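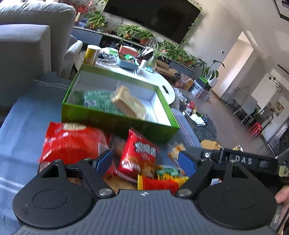
*Packaged snacks between the jaws of the hand-held gripper, with a living room beyond.*

# People with untidy homes wanted (tidy ones considered)

The Delier study at Skarkitz is looking for households in and near Tostden who would be willing to pick things up and put them down again, in their own front rooms, for modest pay.

We're trying to teach a robot arm to handle the sort of objects people keep at home. The usual way is to bring the objects to the robot. We did that for a long time and ended up with an arm that is very good at one table in the Van Rooij building. Move the table and its confidence goes. So we now leave the arm where it is and send out the hand by itself, with a handle on it and a camera looking down the jaws. You do the arm's part. The recordings come back to us and the arm learns from them.

In our January pilot, the version trained on recordings from homes coped better with packets it had never met than the version trained on our table. It still has trouble with anything see-through, and it has a low opinion of crisps. We would like to know how much of the improvement comes from having more rooms and how much from having more people, and for that we need more of both.

## What you'd be doing

A session lasts 2 hours, including a break and the part where we look for a plug socket. Each household does three sessions, spread out however suits you.

You hold the gripper by its handle, close the jaws on something, lift it, carry it a short way and let go. Then you do it again with something else. Most of the tasks are packing and unpacking: snacks into a box, snacks out of the box, small things from a table to a tray. We bring a bag of objects, but we'd much rather use yours. Wrapped food is ideal. Soft packets that sag in the middle are better still, as they're what the arm finds hardest.

You will be slower than you expect and a little clumsy at first. We keep those recordings as well. Please don't practise on the cat.

Between tasks we ask you to mark how hard each one felt on a short paper form. Fadime Duman designed the form and would like it known that "fine" isn't one of the options.

## Who we're after

You should be:

- 18 or over
- able to hold a tool at about waist height for a few minutes at a time (you can sit down, and you can stop)
- living somewhere with a table, a bed or a clear bit of floor to work on
- content for the room to be recorded while you work

Left-handed people are very welcome. The pilot had hardly any, and the arm may have picked up some prejudices.

You don't need to know anything about robots. If you work with them for a living, please tell us when you write; we can only take a few of you, because you tend to help.

Please **don't tidy up beforehand**. Gönül Dursun, who runs the home visits, has been offered an apology for the state of the place at nearly every door and has never yet seen a state worth apologising for. Things on the floor, too many plants, an armchair nobody can get past: all good.

## What gets recorded

The camera sees what is in front of the jaws, and plenty of what's behind them too, including shelves, doorways and pictures on the wall. There's no sound. Before each session we walk round with you and you put away anything you'd rather we didn't have: post, family photographs, the good biscuits. Afterwards you can watch the recordings and have any of them deleted without giving a reason.

Anyone else at home can stay, as long as they've agreed to it or keep to another room. Faces that wander in are blurred before the recordings go to the rest of the team.

## Pay

You get 30 euros a session, paid by bank transfer once you've finished it. If you leave the study early you keep what you've been paid. Snacks we bring are yours at the end, although by then they will have been squeezed up to 99 times and we make no promises about the biscuits.

## How to apply

Write to Nazmiye Yaman at the Skarkitz front desk, or leave a note there with your name, a phone number and the part of town you live in. Tell us in a sentence or two what sort of room we'd be working in and which times of day are hopeless. No CV, please. One applicant last time sent a reference from a former landlord, which was glowing but didn't help us.

Tươi Đồng will ring you back for a short chat and to book a first visit. Questions about the research itself, including the ones that begin "but why doesn't it just", go to Parveen Paul, who has heard them and will answer them anyway.

Applications close on April 28, 2021. Visits start as soon as the second gripper is back from repair.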